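Category: Machines at Work | 33 shares | 10 comments

CHAPTER 4
Chores, Counters and the Long Wait

My old teacher Virgil Tudose used to say that if you want to know how clever a machine is, you should ask it to help in the kitchen. He said it fondly, having spent the better part of his working life trying to get one to do so. In this chapter we'll follow him out of the factory (where parts arrive in the same spot, facing the same way, all day long) and into the friendlier, messier world of shops and homes, where very little does!

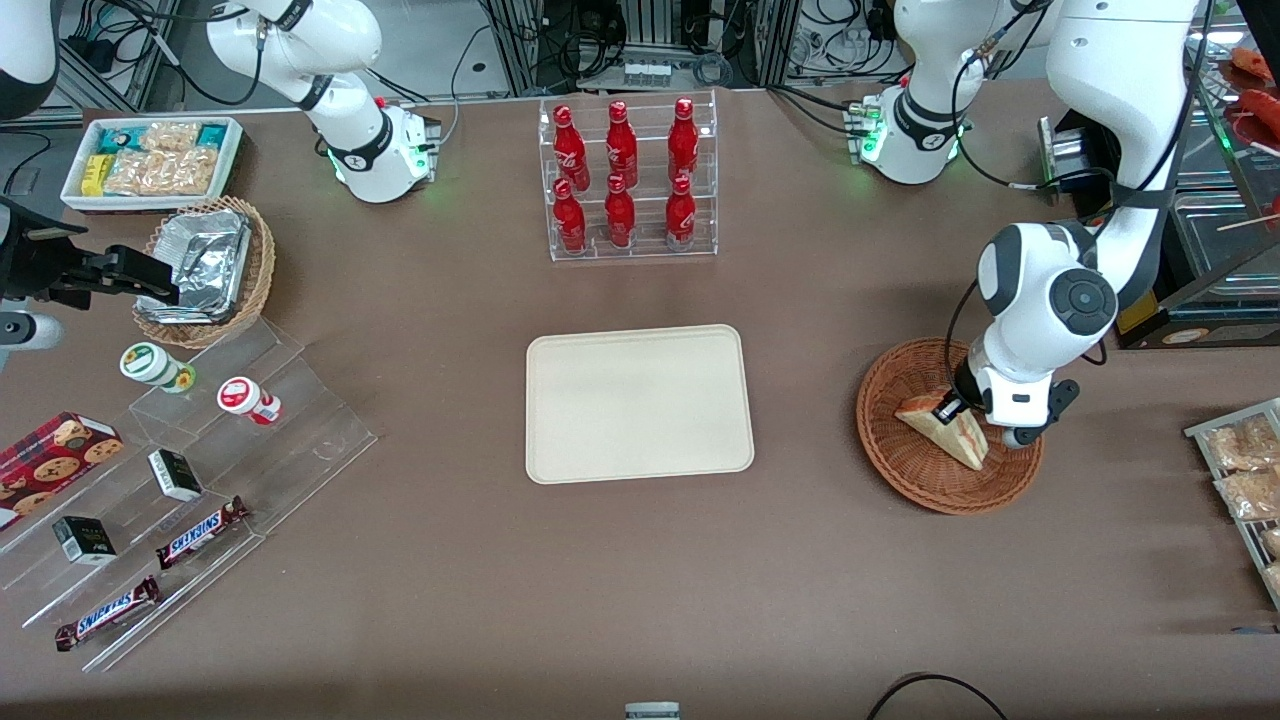

Can a machine run a snack counter by itself yet?

Not for a whole working day, though it can manage a good many of the separate jobs if a person stays close by.

Think for a moment about everything a clerk handles: a stiff bottle, a crinkly bag, a foil container, a sandwich that squashes if you so much as look at it. Each one wants a different touch, and you and I change our grip without giving it a thought. When Sebastian Matei set up his trial at the Cudstead shop in March, he planned 1000 pick-ups and spent most of his evenings fussing over the sandwiches. We'll come back to his notes in Section 4.2, after a few pages on fingers, friction and how hard is too hard to squeeze.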